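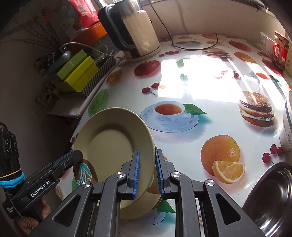

Welcome to the questions page of the Plirkley Peace Forum! We bring together people from the two halves of the Celtberg valley, which spent far too many years arguing across a closed bridge, and we help them talk through land, water, schools and anything else that still stings. If your question isn't answered below, write to us. We love getting post.

Who can join a dialogue evening?
Anyone aged 16 or over who lives, works or studies in the valley. You don't need to belong to a party, a council or a faith group, and you don't need to know a thing about mediation. Last season 169 people came along, and 71 of them had never been to a public meeting before – we were thrilled!

Is the Forum part of the government?
No. We're an independent charity. We do send our notes to the valley assembly and to the Vachon Commission, which looks after the peace agreement, and both have promised to reply in writing to every recommendation. So far they've kept their word.

Who is in the chair?
Verna Crenshaw was elected in April for a two-year term. She taught history in Zunura for most of her working life and ran the cross-border school exchange there, so she arrives with a very full address book. Barrett Mbeki is vice-chair and leads the youth panel.

What happens during an evening?
We start with a shared meal, then split into small groups, each with a trained facilitator. Groups pick their own topic from the list on the wall or add a new one. We finish by nine so that people can catch the last bus over the bridge.

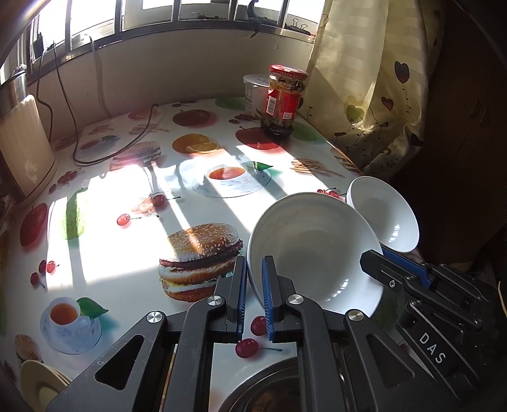 If your group wants to carry on, and plenty do, ask your facilitator about a follow-up session. These can be held in any village hall on either side.

Will I be quoted?
Only if you say yes. Notes record what was said and leave out who said it. Journalists are welcome at our open forums but don't sit in on the small groups.

Do you offer interpreting?
Yes, in both valley languages and in sign language. Please tell us a week ahead.

Can my village apply for a grant?
Please do! Grants go up to 1000 euros and can pay for hall hire, travel, printing or childcare. We have money for 31 projects this year, and small ideas are every bit as welcome as big ones – a shared walking map got one of our first awards. Forms are at the Plirkley office or can be posted to you.

Page last updated 22 May 2025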